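怎样手洗餐具和保养木餐桌：给刚搬进新家的人

写这个教程的原因很简单。我叫Tekle Lemma，中文是我的第三种语言，如果有的句子不够自然，请读者原谅。我在Kurnwood住了几年，一直没有洗碗机，所有的盘子都是用手洗的。去年九月，我把家里的旧餐桌重新上了一次油，朋友们看到以后都来问我方法。我回答了很多次，后来决定把它们一起写下来。

文章分成两个部分：第一部分是洗白瓷餐具，第二部分是清洁和保养木头桌子。您可以只看需要的那一部分。

一、准备什么

洗餐具需要的东西：
洗洁精，普通的就可以
两块海绵，一块软的，一块带粗面的
小苏打一小袋
一把旧牙刷，毛要软
干净的棉布或者亚麻布
沥水架

保养桌子需要的东西：
中性清洁剂
细砂纸，240号和320号各一张
食品级的木蜡油（我用的是Grindent牌的，小罐装，别的牌子也可以）
不掉毛的旧T恤，剪成方块
一双手套

砂纸请不要买太粗的。我第一次用了120号，桌面上留下很多横的划痕，后来花了一个下午才磨平。

二、洗白瓷餐具

第一步，先把剩下的食物刮掉。用硅胶刮刀或者一张厨房纸，不要用金属的勺子去刮，金属会在釉面上留下灰色的线。很多人以为那是盘子被划坏了，其实多数时候是金属粉末粘在上面，后面我会说怎么去掉。

第二步，泡水。水温以手放进去觉得舒服为准。泡15分钟就够了，泡一个晚上没有好处。特别是有金边或者手绘花纹的盘子，泡久了颜色会变淡。如果盘子底下有一圈没有上釉的地方，那里会吸水，也不适合久泡。

第三步，用软海绵洗里面，再洗外面，最后洗底。请注意盘子的边缘。圆的盘子比较容易，沿着边转一圈就洗完了；如果是有角的盘子，每个角的里面都容易留下油。我习惯用牙刷在角上来回刷几下。

第四步，冲水。从上往下冲，让水带着泡沫流走。

第五步，立起来沥干。盘子平放的时候，水会停在中间，干了以后成为一个白色的圈，在水硬的地区特别明显。立着放的时候，盘子和盘子之间最好能放进一根手指，这样空气可以流动。

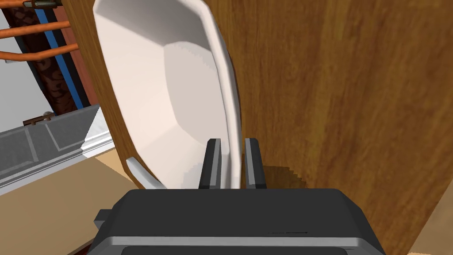
白色浅盘，近乎直立的角度

拿盘子也有一点讲究。湿的盘子很滑，我建议用拇指和其他手指夹住边缘，另一只手托着底。两只手都有洗洁精的时候，先把手冲干净再拿。我打破的三个盘子，全部是在这个时候打破的。

关于灰色的线：把小苏打和少量的水调成膏，像牙膏那样稠，涂在线上，等10分钟，用软海绵轻轻地擦圆圈，然后冲掉。如果一次没有完全去掉，可以再做一次。不要用钢丝球，它会把更多的金属留在盘子上。

茶渍和咖啡渍也用同样的办法。如果杯子的底部已经是深棕色，可以把小苏打放进热水里，泡半个小时再刷。白醋我也试过，对水垢很好，对茶渍的效果一般。请不要把醋和含氯的漂白剂放在一起用，会产生有毒的气体。

擦干的布要单独准备，每两天换洗一次。洗布的时候不放柔顺剂，放了以后布就不太吸水了。

三、清洁木餐桌

现在说桌子。首先要知道您的桌子表面是什么。方法：在不显眼的地方滴一滴水，等几分钟。水珠一直是圆的，说明表面有漆；水慢慢渗进去，木头的颜色变深，说明表面是油，或者什么都没有。有漆的桌子不能直接上木蜡油，油进不去，只会在表面变成黏黏的一层。下面的方法只适合第二种桌子。

第一步，把桌子上的东西全部拿走，椅子也搬开。

第二步，用拧得很干的布，加一点中性清洁剂，顺着木纹擦。顺着木纹这一点很重要，后面每一步都是这样。

第三步，看桌子的下面。大部分人只管桌面，可是木头的上下两面应该得到差不多的照顾。如果只有上面有油，下面没有，两面吸收潮气的速度就不同，时间长了桌板可能弯曲。我的办法是躺在地上，用手机的灯照着看，一边看一边擦。桌腿和横板（桌面下面围着的那一圈）连接的角落里常常有蜘蛛网和面包屑。 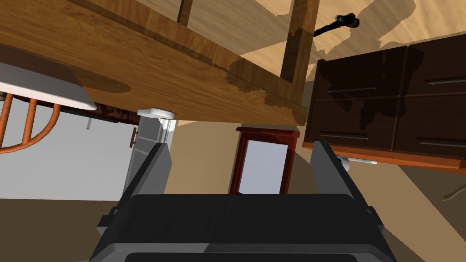 从低处看木桌的底面和横板

在下面您可能会看到一些颜色比较深的地方。有的是光线的影子，有的是木头本来的花纹，有的是潮气造成的。分别的办法是换一个方向照灯：影子会移动，花纹不会。如果摸起来有一点毛，或者闻到霉的味道，就要先晾干，开窗通风几天，再做下面的步骤。

第四步，检查螺丝。既然已经躺在下面了，就顺便把松的螺丝拧紧。不要太用力，木头里的螺丝孔很容易滑牙。如果已经滑了，取出螺丝，在孔里放一根涂了木工胶的牙签，折断多出来的部分，等胶干了再拧回去。

第五步，打磨。先用240号，再用320号，顺着木纹，力气要均匀。磨完用手掌摸一遍，手掌比眼睛更可靠。然后用微湿的布把粉擦掉，等它完全干。

第六步，上油。戴手套，用布蘸很少的油，推开，越薄越好。等十几分钟，再用另一块干布把没有吸进去的油全部擦掉。我的邻居Araya跳过了擦油这一步，她的桌子黏了一个星期，报纸放上去都拿不下来。

第七步，等24小时以后上第二次。两次一般够用，颜色很浅或者很干的木头可以上三次。

第八步，最重要的安全问题：用过的油布不能揉成一团丢进垃圾桶。有些油在变干的时候会发热，布团在一起可能自己烧起来。请把布平铺在室外晾干，或者放进装满水的金属罐里，盖好再处理。

四、等待的时候，房间怎么安排

上油以后的一两天里，桌子不能放东西，所以最好提前想好在哪里吃饭。 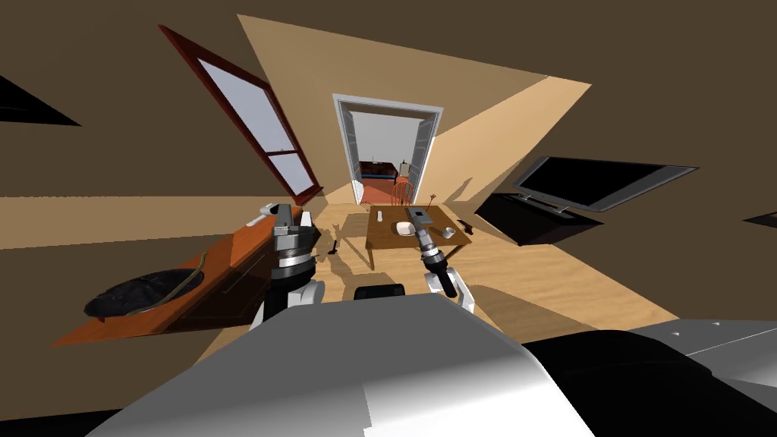

我通常选择一个不做饭的周末，把窗户打开一条缝，让空气慢慢地换。风太大也不好，灰尘会落到还没有干的油上面。有小孩或者猫的家庭，请把门关上。我家的猫Jikari在第一次上油的晚上走过了桌面，脚印到现在还能看见四个。

第一个星期里，桌子可以轻轻地使用，但是不要放很热的锅，也不要用湿布擦。有水洒在上面，马上用干布吸掉。完全变硬需要的时间，每个牌子不一样，请看罐子上的说明。

五、平时的习惯

热的盘子下面放垫子。
盘子底部粗糙的话，在桌上移动时请拿起来，不要推。
每天吃完饭，用微湿的布擦一次，再用干布擦一次。
每半年用滴水的办法检查一次，水渗得快了，就薄薄地补一层油。
沥水架下面的托盘也要洗，里面的水放久了会有味道。

六、常见的问题

桌上有白色的圈怎么办？
那是热气或者水造成的。先等一天，有的会自己消失。如果还在，用320号砂纸轻轻磨那个地方，再补一点油。

可以用橄榄油代替木蜡油吗？
我不建议。食用油不会变硬，时间长了会发出不好的味道。

盘子边上有一个小缺口，还能用吗？
缺口会割到嘴唇和手，里面也不容易洗干净。我一般把它放到花盆下面接水。

一罐油可以用几次？
我的桌子不大，一小罐上了两次以后还剩一半。剩下的油请把盖子盖紧，倒过来放，这样表面不容易结皮。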